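Grulletow Cable Packing Set

Version of Feb 23, 2026. Maintained by Soriano, packing bench group.
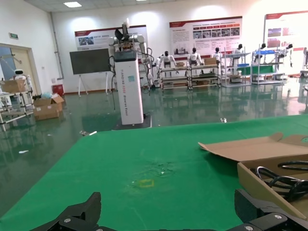

The set covers one job: putting black cables into an open cardboard box on a green work surface. It holds 400 recordings in 31 folders, one folder per session.

Contents

recordings/ one file per attempt
notes/ short text note for each session
splits.csv which attempts go to training and which to testing

The test split has 146 attempts. The rest are for training.

The task

A cable counts as packed when all of it lies inside the box, plugs included. Coils may overlap. The flaps are left as they are, and closing the box is outside the task. If a loop hangs over the side, the attempt is marked "partial" in splits.csv.

The work surface

The green top has a scuffed, speckled patch near the middle and a small yellow outline marked on it. Wear was not cleaned up between sessions. Do not use the patch to line up recordings from different folders.

Known problems

Session notes before October use "lead" and "cable" for the same thing. Two folders have no note. Cable lengths were not measured.

Related sets

Flandumville has the same task with bags. Stondulberg covers unpacking and uses the same column names in splits.csv.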